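Questions we get every week — fridge, utility corner, counter, kids' stuff

Put together for anyone helping out at the Salazar house. Last updated Wednesday, April 10, 2024. Read it before you text me, please. If your question isn't in here, then text.

Where does the food go when it's in the big metal bowl?

Upper glass shelf, toward the back. Covered and taped down. Two strips crossed over the top holds better than one, one always lifts. Don't stack anything on the tape.

Can I put the bowl in the crisper?

No. Crisper is the clear drawer below. Greens and carrots only, and the lid has to close. If it won't close there's too much in it.

What lives in the fridge door?

Bottles in the bottom bin, standing up. Caps tight — check them, especially anything sticky. Small stuff goes on the upper door shelf. Please don't lay bottles down, they roll and then the door won't shut.

How do I clean the inside?

Warm water, a little dish soap, soft cloth. One shelf at a time so the food isn't out long. Side walls get grimy faster than you'd think so do those too. Rust spots on the front edge: wipe and dry, do not scrub. Scrubbing takes the paint and then it's worse.

Why is there cardboard under the fridge?

Floor is marble pattern tile and it's slippery, fridge used to creep. Flattened boxes fixed it. When they get soggy or start to smell, swap them out. Takes two people. Last time was July, so it's due again.

Can I throw out the paper shopping bags?

Keep the good ones. They stand by the wall next to the fridge, plastic bags go with them. Torn ones go out with the recycling. Check inside first!! I lost a receipt for 116 dollars that way.

What's with the bricks in the utility corner?

They hold up the steel unit. Leave them. Don't pull one out to sweep, don't kick them straight. If one looks like it has shifted, tell me and I'll deal with it. Sweep around, use the thin brush.

Should I peel off the old stickers?

No. Tried it at my sister's, leaves a gray gummy patch that is uglier than the sticker. Wipe over them, along the panel, top to bottom. Dry cloth after or it streaks.

Which cloth for what?

Blue is for wiping down. Rinse it, wring it, hang it open so it dries. Not in a ball. Anything dark gets washed seperately, the red ones run. If there's something on the floor in that corner, pick it up and put it with the wash, don't step over it.

Is the step stool OK to stand on?

Yes, on the gray step. Open it all the way first. Not the back rail, that isn't a step. Not on a wet floor either. Fold it when you're done if the kids are home.

How do I do the floor?

Sweep, then damp mop, plain water most days. I use Worumix in the bucket once a week, one capful, no more. Pick up small things before you start — bits end up in the mop head and scratch. The tile shows every streak so change the water halfway.

And the white tile counter?

Same cloth, fresh water. Grout lines with an old toothbrush, nearly 21 minutes if you do the whole thing properly, less if you keep up with it. No bleach. Keep the front edge clear, things get knocked off.

The little white table — kids' or kitchen?

Kids'. Plastic, so no hot pans on it, ever. Cups and bowls left there go back to the sink at the end of the day. Wipe the legs too, they get sticky.

Do the toys have to be sorted?

Not really. Round ones against the wall so they don't roll, soft ones in the pile, bags back on the hook. Consolacion Tan did the whole lot by color once and it lasted one afternoon. Don't bother.

Where do I get more tape and cloths?

Adard on the corner, the tape is in aisle 7. Wakden has cheaper cloths but they shed lint all over the steel. Get the receipt. I pay back on Fridays.

How long does the full round take?

I've done it in 74 minutes with no breaks and nobody in the kitchen. Take longer, fine with me. Fridge first, floor last, otherwise you walk all over teh wet part.

Any photos of the place?

Yep, all four spots.
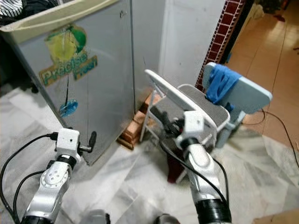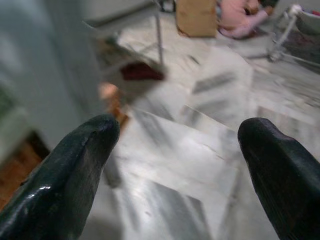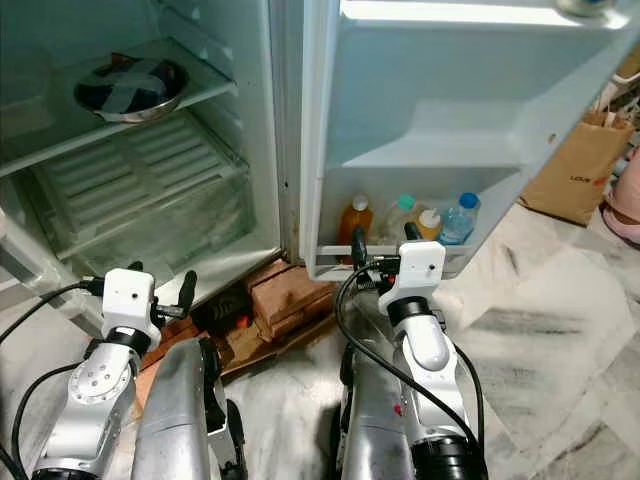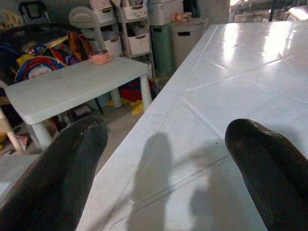

Last photo: counter on the right, kids' table lower down on the left with the pink cup or bowl still on it.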